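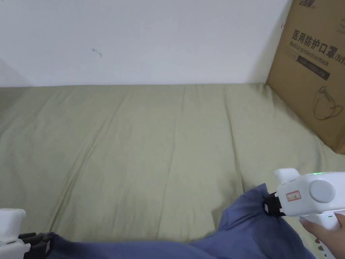
Ticket: left gripper recording drops out during visitor demo
Product: Gostel hand-held pair
Site: Mitumis lab, Kullau
Opened by: Hüsnü Gezer
Priority: high until the open day, normal after
Status: closed

The left unit of our Gostel pair keeps losing its track partway through a fold, and the open day is tomorrow, so I'm hoping somebody has seen it before. The right one behaves perfectly. We are running the cloth station for visitors: you take a gripper in each hand, pick up the cloth, fold it, put it down, and a minute later the arm in the next room has a go at the same thing. It's a great little demo and people light up when they try it! In the shot you can see the grip we teach, jaws closed on both ends of the blue cloth, a bit of a lift on the right, over the green sheet with the white wall behind. The green light on the right unit is lit. When the fault comes, the left unit's light stays green too, so the person folding has no idea anything is wrong. We only find out when the playback on the laptop shows one hand moving and the other one frozen in the air.

What happens: left track freezes between 6 and 30 seconds in. Jaw data keeps coming, position doesn't. Opening and closing the jaws doesn't bring it back. Putting the unit in its dock and lifting it out again does, every time.

What I tried already:
Fresh battery. Same.
Swapped docks. Same.
Swapped hands, so the left unit was in my right hand. It lasted a whole session, then froze on the next one.
Restarted the recorder between sessions. Slightly better, or I was being hopeful.

Log attached. Firmware is the same on both as far as I can tell.

Reply, Rondonuwu support, 11:40 a.m.
Thanks for the clear notes. Your log shows the left unit's position confidence sinking slowly before each freeze. It isn't a sudden disconnect, so we doubt the radio. Slow sinking usually means the unit can't find enough detail in what it sees. Two questions. How low do you hold the hands during the fold? And is there anything with print or pattern in view on the left side?

Reply, Hüsnü, 12:05 p.m.
Oh, that's interesting. Low, just above the sheet, and visitors go lower than I do. On the left there's only plain wall and plain sheet. On the right we have the big mask carton leaning against the wall, with large black lettering on it. I never thought of it as part of the setup, it has just been standing there. Trying without it now.

Update, Hüsnü, 12:50 p.m.
Took the carton away and the RIGHT unit froze on the third fold. Put it back, right unit fine again. I may have shouted. A colleague came in to check on me.

Reply, Rondonuwu support, 1:15 p.m.
Very nice test. Please put some texture on the left: a printed poster, a patterned cloth, anything matte that won't move. Avoid glossy paper. Then start each session with the hands raised for a moment so both units get a good look at the room before they go down to the cloth. If you still see freezes, lower the confidence threshold, which ships at 85, but please do the other two first. We'd like to see the log either way.

Update, Hüsnü, 3:30 p.m.
Taped a printed floor plan of the building to the wall on the left, at about elbow height. Ran 8 folds in a row, no freeze on either side. Then I asked the colleague to be a bad visitor, hands low, rushing, dropping a corner and grabbing it again. One short dip on the left and it recovered by itself. Threshold left alone.

Update, Hüsnü, after the open day
It worked! The line for the cloth station went out past the coat rack for most of the afternoon. One freeze all day, when someone leaned in and blocked the view with a sleeve, and docking fixed it. The raised hands start turned out to be a nice touch, the kids did it like they were conducting an orchestra. A retired tailor showed us a fold I'd never seen and I saved the recording under a separate name so we can try it on the arm.

Two requests for the product people, no rush:
- The light should change color when position is lost. Green with a frozen track is confusing for anyone running a station alone.
- A line in the quick start about plain walls would have saved me a morning.

Reply, Rondonuwu support
Both passed on, the light one with your log attached. Closing this. If the left unit acts up again with the floor plan in place, reopen here and we'll swap it.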